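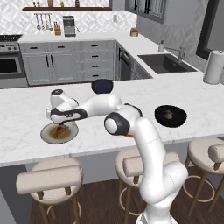 Steyn, 27 Feb 2025

Section 4. Care of Stone Countertops: Cleaning and Sealing

This section applies to natural marble tops treated with Clendik penetrating sealer. For engineered stone, see Section 6. The sealer is supplied in part no. 1484, which contains one bottle, two applicator pads and a pair of gloves.

4.1 Before you start

1. Clear the countertop and wipe off loose crumbs with a dry cloth.
2. Wash the surface with warm water and a pH-neutral soap. Rinse twice.
3. Let the stone dry overnight. Sealer applied to damp stone will turn cloudy.
4. Test the sealer on a hidden spot, such as the underside of an overhang.

CAUTION: Do not use vinegar, lemon juice or bathroom descaler on marble. Acid etches the polish, and sealer does not prevent this.

4.2 Applying the sealer

1. Open a window and put on the gloves.
2. Shake the bottle. Pour a small amount onto the pad - never straight onto the stone.
3. Work in overlapping strokes from the back edge to the front. One bottle covers almost 200 square feet.
4. Leave the sealer on the stone for 29 minutes.
5. Buff off all residue with a clean, lint-free cloth. Residue left past 35 minutes will harden and must be removed with Stuster haze remover.
6. Repeat steps 2 to 5 if the water test in 4.4 fails.

NOTE: Keep the countertop out of use until the next day. Full cure takes longer in a cold room.

4.3 Daily use

Blot spills of wine, coffee, oil and sauce. Wiping spreads them. Use a trivet under hot pans and a board for all cutting. Lift plates and bowls when moving them; unglazed foot rings can scratch a polished finish.

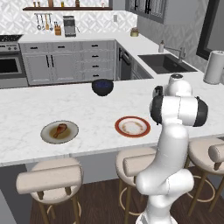

Fig. 4-2. Plates and bowl on a marble island.

4.4 Water test

1. Place a few drops of water on the stone near the sink.
2. Wait ten minutes, then blot.
3. If the stone has darkened, reseal it. If there is no change, test again in June.

Section revised by Lorna Geddes. Checked by Donnie MacAulay.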